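How a Drum Machine Keeps Time

A drum machine is an electronic instrument that plays drum sounds in a set order. It has no skins to hit. The sounds are stored inside it, and a small computer decides when each one is played.

What is a beat?

Tap your foot to a song. Each tap is one beat. Musicians measure speed in beats per minute, or BPM for short. A song at 84 BPM has 84 beats in every minute. A larger number means a faster song.

Steps and patterns

Beats are grouped into bars. Many pop songs have four beats in each bar. A drum machine cuts every beat into smaller, equal parts called steps. If each beat has four steps, one bar has 16 steps.

To write a pattern, you choose which steps make a sound. A simple one looks like this:

Bass drum: steps 1 and 9
Snare drum: steps 5 and 13
Hi-hat: every odd step

When the machine reaches step 16, it goes back to step 1. This is called a loop.

Some music counts in three. A waltz bar has 3 beats, so with four steps to each beat it needs only 12 steps.

Why does it sound so even?

Inside the machine is an electronic clock. It sends out pulses, and the gap between them is always the same. A human drummer changes speed very slightly, even after years of practice. Some producers like this, so they move a few sounds a tiny bit early or late – this is one way of adding "swing".

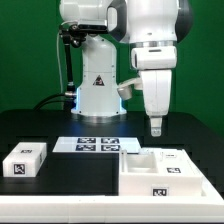 A white robotic arm on a black tabletop.

Try it yourself

Draw a grid with 16 boxes across and 3 rows down. Label the rows clap, tap and click. Colour in six boxes, then ask two friends to take a row each while you take the third. Count steadily from 1 to 16 and start again without a gap.

Words to know

BPM: the number of beats in one minute.
Loop: a pattern that repeats.
Step: one small, equal part of a beat.

Written by Kendra Gagnon. Checked by Barış Uçar.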